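3.2 Equipment selection and budget

The pilot cell at Wellport was planned against a fixed equipment budget, set before any hardware had been chosen. Two arms were priced, one from Pidance and one from Pappas, each with a wrist camera and a two-finger gripper. Reach and rated payload were close enough that neither decided the purchase. The deciding items were the price of replacement fingers, the lead time for spare cables, and whether the wrist camera could be serviced on site. The Pidance arm was ordered in March.

Fingers were treated as a consumable from the start. The quote listed them under accessories, with no service life stated, so we budgeted for one pair per 200 hours of operation and ordered 10 pairs with the arm. This line came to more than the gripper itself over the planned period of use. Groups that budget only for the initial purchase will understate the running cost of a cell of this type.

The choice of parts to be handled also affected the budget. The Wuvholm part set includes smooth pale cylinders seated in threaded metal rings, and these set the requirements for both the gripper and the camera. A finger must close on the body just above the ring, where clearance is small, and a finger tip that lands on the ridges instead will not seat evenly. A wider gripper with a longer stroke was considered and dropped, as it would have required a second mount and a new cable run. Fig. 2 gives the wrist camera view with a finger next to the lower part of the cylinder, before contact.

Lighting was the one item we underestimated. The original plan assumed that existing room light would be enough, and no money was set aside for lamps. With strong light from one side, the pale body and the background differ so much in brightness that a single exposure setting serves neither well. A diffuse lamp and bracket were added later from the contingency line - a small amount, but one that should appear in the first version of any similar plan. Prices used in this section are those in effect on April 15, 2023, and exclude shipping and tax.

Figure 2. Wrist camera view during approach. The finger tip is close to the pale cylinder, just above the threaded metal ring at its base. 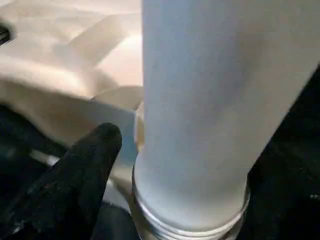 3.3 Maintenance and spare parts

Spare parts were divided into those held on site and those ordered on demand. Fingers and cables were held on site. Camera modules were ordered on demand, with up to two weeks allowed for delivery.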